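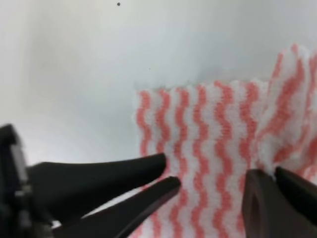

A pink-and-white striped cleaning cloth on a pale surface.

Flaller Resources expects to decide by May whether to reopen the Galtar copper mine, after a winter of drilling that gave the company more confidence in the deeper part of the deposit.

Galtar closed when its shallow ore ran out and the pumps became too costly to run. The lower levels have been flooded ever since. Flaller bought the site along with the old mill at Nalta and has spent most of its money on dewatering and on checking the former owner's drill logs.

The winter program covered 104 holes. Of those, 89 hit copper at grades the company says it could mine at current prices.

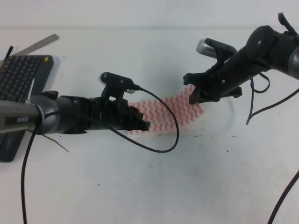 The misses were mostly on the northern edge, where a fault cuts the ore off earlier than the old maps showed. Flaller has dropped that block from its plan.

What remains is a smaller mine than the one first pitched to shareholders – but one that needs less digging before the first ore comes up. The plan calls for 2 declines, with trucks hauling ore down the valley road to Nalta.

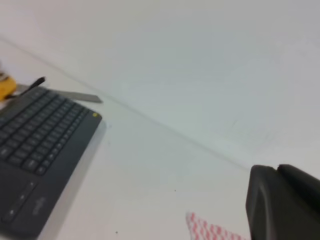

Power and water

The bigger question is power. The line into Galtar was built for a mine half the size, and the upgrade depends on a new substation at Tehrani. Flaller wants to share the cost with the utility. Talks are still going on.

Water is closer to settled. The company has applied to treat what it pumps out and release it below the mill, and a ruling is due before the board meets.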